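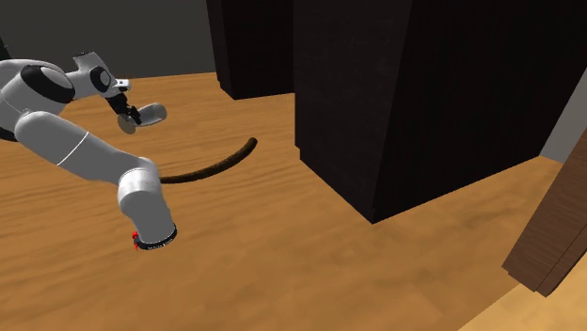 Arm stalls traced to software update

Ruchti has pulled a control update for its warehouse arms after a fault at the Celier site in Jadmont left one arm stopped partway through a move in January. No injuries were reported.

The arm froze at 10 p.m. and did not answer the stop command for 15 seconds, said Min-kyu Ma, who runs the night shift. Staff cut the power by hand.

Engineers later repeated the fault in simulation – 143 times in 2,000 runs. Celier has gone back to the older version. Its Treltimville site never installed the update and is working as usual.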